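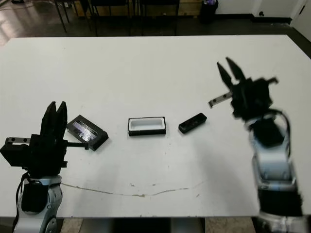 Share this post | Print | E-mail to a friend

I nearly missed the bus up to the Sandberg building, and I want to say right now that the directions on the open day page are bad. It tells you to get off at the stop "by the water tower" and there are two water towers. I got off at the first one with a family of five and a man carrying a folding stool, and we all walked the rest of the way together in the July heat like some kind of pilgrimage. By the time we arrived I knew everything there is to know about the oldest kid's swim team.

Anyway! The open day. Sandberg is the training floor for a company called Mistirberg, and once a year they let people in for an afternoon to see how they teach robots to do things with their hands. I'd signed up in the spring, forgotten, and then got a reminder with a visitor number in it. Mine was 1632. I don't think that many people came, so who knows where they start counting.

You get a sticker, a bottle of water and a group. My group had the stool man in it (he did use the stool, a lot, and I was jealous by the end) and our guide was Tuva Fjeld, who has been running the sessions there long enough to have strong feelings about tape, table heights and people who leave their coffee on things. I liked her right away.

The first stop was a hallway with posters, which I'll skip. The second was the snack table, which I won't skip, because there were cardamom buns. Then we got to the good part.

What I had pictured was somebody typing. I figured you'd write out the steps and the robot would go and do them. At Sandberg they do it with people. A person drives the two arms, every little move, and the whole thing gets recorded – where the arms went, when the grippers closed, what the cameras saw – and then they do it again, and again, and after enough of those the software has something to learn from. Tuva called each one a "take," like in the movies. The job we were watching needs 1000 takes before they even try letting the robot have a go alone. One thousand! Of putting a little gadget in a box!

And it really is a little gadget in a box. The gadget is a black handheld thing with a small screen, and it goes into a shallow tray with a white inside, and there's a case with a see-through window on it as well. I said out loud that a toddler could do it and Tuva said yes, and a toddler has had a couple of years of practice with no days off.

She let us stand behind the rope for a good long while and I got completely hooked. The driver works with a pair of handles in a stand, a smaller copy of the arms more or less, and whatever he does with the handles the big arms do too. There's a trigger for each gripper. He was very calm. I would not be calm. When the gripper is over the tray you can feel the whole group lean in, and the woman next to me was whispering "down, down, down" as if he were parking her car.

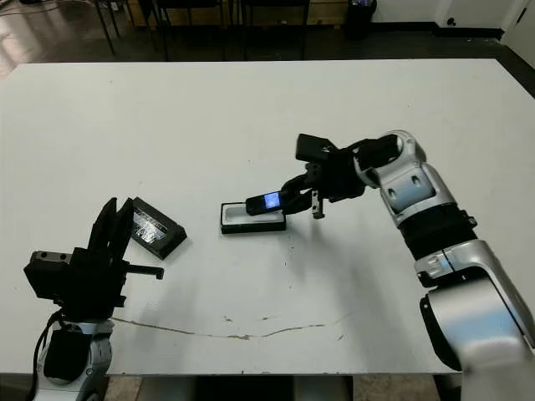

The hard bit, according to Tuva, is letting go. Picking up is fairly forgiving, you squeeze and you have it. Setting something down flat in a space hardly bigger than the thing itself means you have to be level, and you can't feel the bottom of the tray through the handles, so you're going by eye. New drivers come down too fast. Then they get nervous and come down too slow, and a slow, wobbly take is no good either because the robot will learn the wobble. I loved that. It copies your bad habits. My sister taught me to drive and I still ride the brake exactly like she does.

Somebody asked what the other arm is for if one arm is doing the placing. Tuva said it depends on the step, and that drivers are told to park the spare hand somewhere sensible and leave it alone. Apparently people fidget. They'll be concentrating on the right hand and the left one starts wandering off by itself, and that goes in the recording too.

She also told us they don't start every take from the same layout. Things get shifted and turned between takes so the robot doesn't just memorize one spot. I asked if they measure where everything goes and she said no, they mostly just shove it.

After that came the hands-on table in the next room, and this is where I embarrassed myself. They had an older practice setup running a program called Celon, with a beanbag and a bowl, and everyone got 3 tries. My first beanbag went on the floor. My second also went on the floor, farther away. On the third I got it over the bowl, felt wonderful, and squeezed harder when I meant to let go. The stool man got all of his in, sitting down.

The swim team kid was better than any of the adults, by the way, and was asked politely to give somebody else a turn.

There was a talk at four in the upstairs room about Warerero, the next project, which has to do with folding. The room was hot and I was at the back and I caught maybe half of it. The one number I wrote down was 3712, the takes they have for folding so far, and the speaker said it still wasn't going well with sleeves. I felt for them. I don't do well with sleeves.

If you go next year: eat before, wear flat shoes, and ask for the group with Tuva. The parking lot is small, so the bus is still the better bet. Get off at the SECOND water tower. The buns were gone when I came back down for another one, and the last bus was late, so I sat on the wall outside with the swim team family and we practiced putting a phone back in its box using two pencils each. It took me eleven goes and I scratched the phone.

14 comments | 37 shares

This site uses cookies to remember your settings. Accept | Manage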